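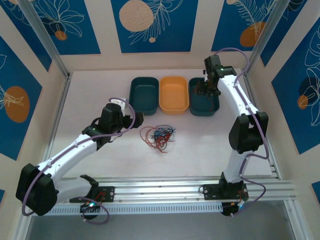 About Trason

Trason is a water testing laboratory in Tasbridge. We analyse drinking water, private supplies, cooling water and swimming pool water for customers across the Lunside district. The laboratory does not sell treatment equipment, and it has no commercial tie to any firm that does.

What we test

Most of our work is on samples from private wells, springs and boreholes. The standard package for a household supply covers pH, conductivity, turbidity, nitrate, iron, manganese, lead, copper, total hardness, coliform bacteria, E. coli and enterococci. Arsenic, fluoride and pesticides can be added to any order. Supplies that serve a holiday let or a food business usually need a wider set of tests, and the local council will confirm which ones apply before you order.

The current test list holds 140 determinands. Limits of detection and the method reference for each are printed in the price list, which was last revised on 29 September 2023. Prices are per sample and include bottles, the report and one telephone call to discuss the results.

Pool and spa operators normally send samples once a month. Cooling tower and hot water samples for Legionella are cultured for at least ten days, so a final report cannot be issued sooner than that. A presumptive count is sent by email if colonies are seen earlier.

Sampling

Customers may take their own samples or book one of our samplers. Bottles are sent out by post in a cool box with an ice pack and a form. The bottles are not interchangeable:

Red cap: metals. Contains a small amount of nitric acid. Do not rinse.
Blue cap: bacteria. Sterile, contains sodium thiosulphate. Do not rinse or touch the inside of the cap.
White cap: general chemistry. Rinse twice with the water to be tested and fill to the brim.
Brown glass: pesticides and solvents. Fill slowly, leave no air bubble.

Bacteria samples must reach the laboratory within 24 hours of being taken and should be kept cold and dark on the way. We do not test bacteria samples that arrive late, and a new bottle will be sent free of charge. For lead, take the first draw in the morning before any other tap has been used, and write the time on the form.

Our samplers work from Monday to Thursday within 38 miles of Tasbridge. Further trips are possible and are charged by the mile.

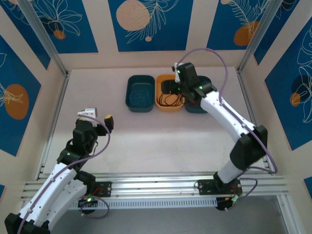 Reports

A standard household report is issued 7 working days after the sample is booked in. Each result is shown with its unit, the limit that applies and the measurement uncertainty. Results over a limit are marked in bold. If E. coli or enterococci are found, we telephone the customer on the day the count is read and do not wait for the rest of the report.

Reports are sent as a PDF. Paper copies are posted on request. We keep results for six years, and customers with several sampling points can have earlier figures printed beside the new ones so that a trend can be followed.

Remaining sample is held for 14 days after the report and then thrown away, except for bacteria samples, which cannot be retested.

Quality

Every batch of chemistry samples is run with a blank, a duplicate and a control of known value. Control results are plotted daily, and a batch that falls outside the action limits is run again. The incubators and cold stores are logged continuously. Balances and pipettes are checked against reference weights each week.

Complaints about a result should be sent in writing, quoting the report number. The first step is always a check of the raw data and the control chart for that batch.

History

The laboratory began as the in-house test room of Halvorsen, a dairy in Lunside, and took its first outside samples from farms that shared the same borehole. It became a separate company when the dairy closed, and moved to its present building in Tasbridge in August of the following year. The metals section was added after the move.

Visiting and deliveries

Samples can be left at reception from 8.30 to 16.30, Monday to Thursday, and until noon on Friday. Bacteria samples are not accepted on Fridays without prior agreement. Parking is at the rear of the building, next to the loading door. For bottle orders, please quote extension 1109.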